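Dec 13, 2019
Arm bench, Omdale workshop

Picked up where the last entry stopped. Reloaded the Vornutach config after the power cut and homed all joints. Joint 3 still reports an offset at startup, around 2 degrees, same as before. Wrote it into the config by hand for now. Left the speed cap at 18 percent.

Swapped the spare gripper pads for the ones Hedberg sent. They are softer and a bit thicker, so the closed position had to go up by 3 counts. The old pads are in the parts drawer.

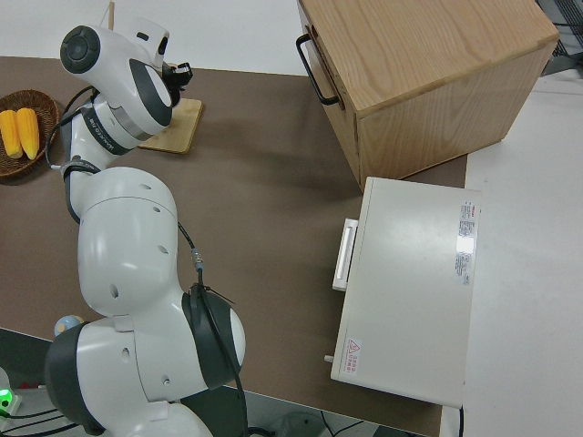
Cable routing is the next job. The wrist rotation limit stays where it is until that is done. I want less slack on the upper arm – the cable that hangs in an arc on the left side of it should lie closer to the shell, with a clip above the elbow and another near the wrist. The one on the other side can stay as it is, but check the small metal connector for strain before any long run. Velcro first, printed clips later if the spacing works.

Board pose in the Ji script is still typed in as fixed numbers. Needs a proper teach point. Ran the approach move 9 times with the gripper open and no contact, no faults in the log.

To do:
order M3 inserts
back up config to the shared drive
teach point for the board
ask Hedberg about pad wear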